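Can a machine fold my laundry yet?

24 Dec 2025

My mother-in-law asked me this question again, while she was ironing four tablecloths for the holidays. She asks every year and every year I say "soon". This time I wanted to give her a better answer, so I will try to write it here.

First, what already works in our home. The vacuum goes by itself, if I pick up the socks before. The dishwasher is old news. The washing machine weighs the load and decides the time. But between the dryer and the wardrobe there is still only me, and this part takes most of my evening.

My friend Tolera Fikre works in Culham with robot arms, and we have argued about it since May. He says a cup is easy compared to a shirt. The cup has the same shape today and tomorrow. A shirt has a different shape each time you drop it, and half of it is hidden under the other half. The arm must find a corner, and it must be sure that it is one corner and one layer – my own fingers do this while I am watching television.

I asked him about speed. He told me a person who folds badly, like me, is still faster than most of what he has seen. I was a little proud.

There is also the question of what we call "done". Folding one towel from a flat start is a nice demonstration. Taking a full basket, sorting whose is whose, turning the sleeves the right way and making piles which do not fall over is a chore.

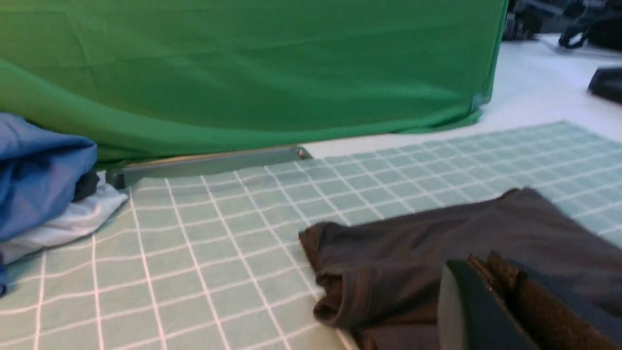 Dark clothes are the worst for me too, by the way. In the evening I can't find the seam on black trousers without a lamp, so I have some sympathy for any camera that must do it.

My guess is that laundries and hotels will get it first, with sheets and towels, all of one size and one colour. Homes will wait. I don't want to write a year, I wrote one on my old blog and Estíbaliz Figueroa still reminds me of it.

So, Mum, the answer is "for towels, nearly – for your tablecloths, no". I will come on the weekend and help with the ironing.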